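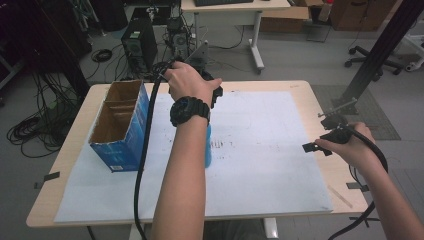 Attachment 1: packing table with the blue two-compartment box

Ticket: Label printer at packing table skips every second label
Location: Ferinwood, ground floor
Opened by: Emanuel Surdu
Assigned to: Tormod Wallin
Priority: Normal
Status: Closed

Emanuel Surdu, Thursday, 8:14
Good morning. The label printer at our packing table gives one good label and then one empty label, and so on. It started after we changed to the new rolls from Berge. Sometimes the text is also moved down, so the last line of the address is printed on the next label. The printer does not show any error and the light is green.

What I have tried already:
Turned it off and on again.
Took out the roll and put it back.
Printed from the other computer (same result).
Cleaned the print head with the pen that is in the drawer.

We have 81 parcels for today, so I would be glad for a quick answer. For now we print each label twice and throw away the empty ones, but the roll will be finished before lunch.

Tormod Wallin, Thursday, 8:40
Hello Emanuel, thank you for the clear description. I need three things from you.
1. The label height that is written inside the core of the new roll, and the same from an old roll if you still have one.
2. The name of the template you choose in Furkby when you print.
3. The configuration page of the printer. Hold the feed button until the light blinks once, then let it go.

Emanuel Surdu, Thursday, 9:05
The new roll says 28 mm. I found an old core in the waste paper and it says 30 mm. The template is "Parcel small". When I held the button I got a long strip of text, and on the strip it says "Media: continuous". I don't know if this is normal.

Tormod Wallin, Thursday, 9:12
It is not normal for your rolls. "Continuous" means that the printer does not look for the gap between the labels, it only feeds the length which the computer tells it. With the old rolls the length was correct by luck, or somebody had adjusted it by hand. Please do this in the same order:

Open Furkby and go to Devices, then Printers, then Media.
Change the media type from Continuous to Gap.
Change the height from 30 to 28.
Save, close the window, and wait until the status says Ready.
Hold the feed button until the light blinks two times. The printer will feed a few labels and stop at an edge.
Print one test label, not a whole batch.

Emanuel Surdu, Thursday, 9:31
I did all the steps. The test label was perfect. Then I printed a batch of 14 and the first five were good, and after this the empty ones came back. I looked in the Media window again and the type is Continuous. I am sure that I saved it, I did it two times.

Tormod Wallin, Thursday, 9:50
I believe you. I can see in the log that the setting was changed back at 9:27, and it was not from your computer. It came from the account of Prasley, our shipping program. I will ask Shaohua, he knows this part better than me.

Shaohua Xue, Thursday, 10:22
Hi both. Prasley sends its own printer profile together with the first job after every sync, and the sync runs every 30 minutes. The profile for Ferinwood was still the old one, from before we used gap labels at all. So each time you corrected it in Furkby, Prasley wrote the old values over yours.

I have now changed the profile in Prasley to Gap and 28 mm. Please do the two-blink calibration one more time, and do not change anything in Furkby. If the Media window asks to keep local values, answer No.

Emanuel Surdu, Thursday, 10:48
Calibration done. I printed 14 labels and all of them are good. I will wait for the next sync before I say it is solved.

Emanuel Surdu, Thursday, 11:35
Still good after the sync. The text is maybe one millimeter too high now, but everything is readable and the scanner takes the barcode without problem. Can this be adjusted without breaking the rest?

Tormod Wallin, Thursday, 11:41
Yes – but please tell me when the printer is free, because I will send some test prints from here. I will move the text in the template, not in the printer settings.

Emanuel Surdu, Thursday, 13:10
It is free now until 13:30.

Tormod Wallin, Thursday, 13:26
Moved down by one millimeter. Please check the last label that came out.

Emanuel Surdu, Thursday, 13:29
It looks right. Thank you to you and Shaohua. Fatos Babić asks if the printer upstairs will have the same problem when his new rolls come.

Shaohua Xue, Thursday, 14:02
It would have, the profile was shared. I made a separate one for upstairs. Fatos should write in a new ticket when he opens the first 28 mm roll, and I will switch it then. Until that day his printer stays on the old values.

Tormod Wallin, Thursday, 14:15
Closing this one. Cause: old media profile in Prasley. Fix: profile changed, printer calibrated, template "Parcel small" moved down by one millimeter. I have sent a copy to Åsmund Öberg for the list of known faults.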